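Getachew Adugna
Thursday, August 18, 2022

Right, the great jewellery sort-out is under way and I am having the BEST time. A thread, for anyone else whose bracelets live in a tangle. 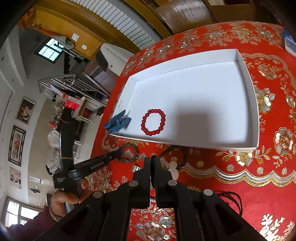

First tip: stop hunting for the perfect organiser. I spent ages looking at the Zendora trays and then used a shallow cardboard lid. Low sides, pale inside, every bead shows up. Lovely.

Second: put a cloth down! We've got the red one on, with the gold and silvery flowers embroidered all over it. Beads don't skitter off it the way they do on bare wood, and it makes the whole job feel like a party.

Red beaded bracelet is in the lid already. I love that one. Big glossy round beads, goes with everything I own and a few things I don't.

The brownish see-through beads are still out on the cloth. Florence Cloutier says they belong with the ambers, I say they get their own spot - we have agreed to argue about it over tea.

Hair things are trickier. The blue clip has two wings and a scrunched-up middle, so it won't lie flat for anyone. I'm letting it perch in the corner with one end over the side.

Little silver pieces go last. They hide under everything, so do them once the beads are sorted and you'll have room to see what's what.

My rule for keeping or passing on: would I put it on tomorrow? If yes, in it goes. If I have to think about it, it goes in the bag for my cousins, who have been promised first pick.

Elastic check as well, while you're at it. Give each bracelet a gentle stretch and put any tired ones aside for restringing. Florence has a spool of the good stuff and knows a far better knot than mine.

Next up, the earrings. Send odd ones, I love a mismatched pair!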